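The Clocks That Nobody Winds

In the town of Mostance there are still 14 public clocks, and most of them show the wrong time. I moved here from another country, and in my first winter I missed two trains before I learned to trust only my telephone.

The oldest clock hangs over the market in Drulline Street. It must be wound by hand, and the man who did it retired in December. After this the town looked for a repair shop, but few shops will accept such work today. A full cleaning costs 2,000 dollars, and a new electric movement is much cheaper.
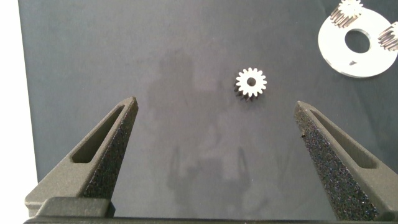

A dark cloth makes a calm background for small work.

I asked in several shops what is lost when an old movement is taken out. The answers were very different. In one shop they told me that people look only at the hands, so it is the same for them. In another, called Botell, they spoke for a long time about the sound. An old clock is heard in the bedrooms of the whole street, and when it stops, people sleep badly for a week.

I can believe this. In my childhood we lived behind a church, and I never noticed the bell until it was silent.

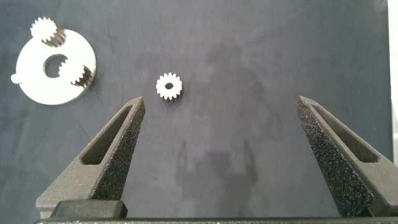 Small white gears on gray cloth, one of them lying apart.

The market clock will be discussed again on 17th October. The traders want to keep the old movement and are ready to pay one part of the cleaning. The rest must come from the town, which also has a roof to repair at the school. Until then the hands stay at twenty past four, and the baker underneath opens at six by his own watch.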